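Halldóra Ravn has rented out the three flats above the old Graritdale bakery for most of her working life, and she keeps her rules on one sheet of paper. The second rule is about washing up.

"People fall out over dishes before they fall out over money," she says. "I've watched it happen in all three flats."

She charges $685 a month for the smallest room and asks for a $200 bond. Tenants share a kitchen, a laundry and a strip of garden that gets sun until mid-afternoon.

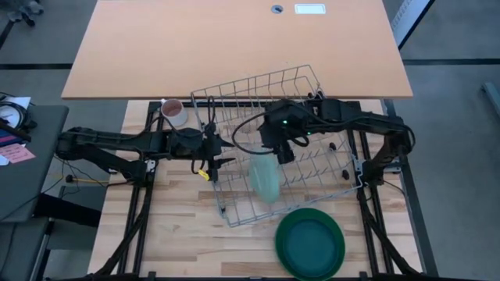

A grey wire dish rack on a wooden benchtop.

Ingvar Blöndal moved in last August after his share house in Gesthorpe was sold. He had lived with five others there and says the sink was never clear.

"We had a roster. It lasted a fortnight," he says. "Now I wash my own plate and put it away before bed."

Ravn doesn't use rosters. She asks new tenants to eat one meal with the others before they sign, and she has turned down two people afterwards.

"One of them was my nephew," she says. "He's in Nørgaard Street now, on his own, and he likes it."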